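Can a machine clear your desk yet?

By Rawan Hamdan

Tidying a table sounds like the easy chore. I would still not pay a machine to do it.
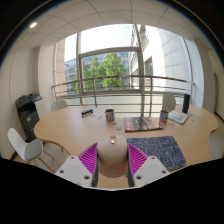
2 min read

Mugs, a booklet, small flat bits: each needs its own grip. A person sorts that lot without thinking. A robot must be taught every piece.

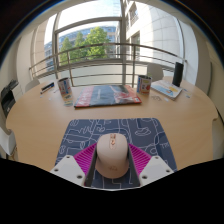
What I would buy

A mouse is a fair start - smooth, rounded, easy to hold. Show me 300 different tables, then I'll talk about price.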